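## 3. Sampling and Interview Procedure

The study population was drawn from members of Plemton, an online travel forum, who had completed at least one international trip alone in the preceding year. A screening form was sent to 3000 accounts and returned by 1364. Of these, 700 met the inclusion criteria and were sent the full questionnaire on lodging choice. Respondents who had traveled on a package tour for any part of the trip were removed, as were those whose lodging was arranged by an employer.

The questionnaire asked respondents to list each night of the trip, the type of lodging used, and how far ahead it had been booked. Nights spent in transit — overnight trains, ferries, and airport waiting areas — were coded separately and are not included in the totals reported in Section 4. Mutiso and Jang coded the free-text answers independently; disagreements were settled by Nyarko, who had not seen either set of codes.
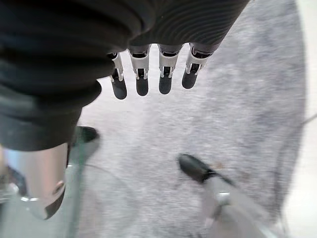

Do solo travelers book their first night differently from later nights? First nights were booked earlier and were more often in hotels, while later nights were moved toward hostels and private rooms, often after arrival.

**Figure 1.** Robotic hand over gray carpet.

The pattern held when trips were split by length, although it was weaker for trips confined to a single city. In such trips the first booking usually covered the whole stay, and the distinction between first and later nights has little practical meaning. We therefore report single-city trips as a separate group.

Follow-up interviews were held with 9 respondents, selected to cover a range of trip lengths and destinations. Interviews followed a fixed guide prepared by Petchrat and were conducted by telephone in English or Thai. Sriwong translated the Thai transcripts, and a second reader checked the passages quoted in this paper. Each respondent was asked to describe the first evening in an unfamiliar place, including how they got from the station or airport to the lodging and whether they went out again afterward.

Two limits of the procedure should be noted. Forum members are likely to plan more than solo travelers in general, and the booking intervals may be longer than in the wider population. Recall is also uneven: respondents gave precise booking dates for the first night — frequently copied from a confirmation message — but approximate dates for the rest.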